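Kwesi Essien has spent much of his career making textile collages that sit between painting and upholstery. His new exhibition at the Nisbet, on view from October, brings together 517 stitched fragments — the largest showing of his work to date.
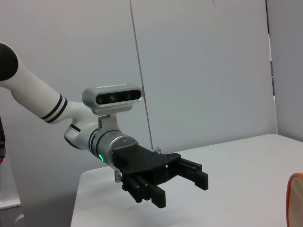

White arm with black gripper over a white tabletop.

Essien's palette has narrowed in recent years. The early Istura series relied on deep reds, while the later works turn to undyed cloth, linen and thread. Color now appears chiefly at the seams, much as the orange trim sets off the small beige pouch, and the eye is drawn to the edge of each piece. A catalog is available in an edition of 200.
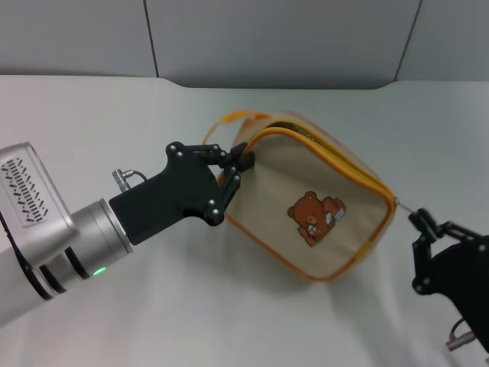
Visitors may see the collages until the end of the season. Five of them, among them one with a zipper sewn along its top like the one on the pouch, have entered the permanent collection.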